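Operating rules for the Heleck ground robot in shared outdoor space
Progress report to Bowen, period to the end of July

1. Where we are

The draft code of practice is now in its second version and has been in use at Flelstead since the start of the period. It has 30 clauses, down from the longer first draft, which operators said they could not keep in their heads. The Virnovness site will move to the same version once its site manager has signed the local annex.

2. Open paved areas

Most of the work this period went on section C of the code, which covers driving in large paved spaces with no marked lanes. The first draft was written with corridors in mind and said very little about them. 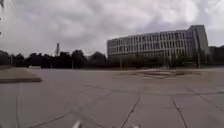
Section C now asks the operator to walk the area before the first drive of each shift and note any changes of level, raised edges and cracked slabs on the site plan. Speed limits are set by area and written on the plan as well. The operator must keep a clear line of sight to the robot at all times, and if that is lost for any reason the drive ends. A restart needs a fresh check of the stop button and the radio link.

We logged 573 drives under the new section. Each has a start sheet and an end sheet. 90 of the start sheets came back with the weather box left blank, so the box has been moved to the top of the form.

3. People on foot

The code treats anything upright that the operator cannot identify as a person until it is shown to be something else. Operators asked for this to be put plainly, as the earlier wording left it to judgement. The robot gives way in every case and waits until the person has passed. We have not yet agreed a rule for groups, and the present text simply says stop.

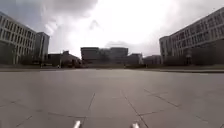 4. Recordings

Footage from outdoor drives is held for 200 days and then deleted unless it is tied to an incident report. Bowen asked for a shorter period. We would like to discuss this on Friday, as the incident review can run late.

5. Next period

Finish the Virnovness annex.
Agree wording on groups of pedestrians.
Add a short clause on low light, which the code does not cover at present.
Send version three to Bowen for comment.

Spending is within budget and no change to the grant is requested.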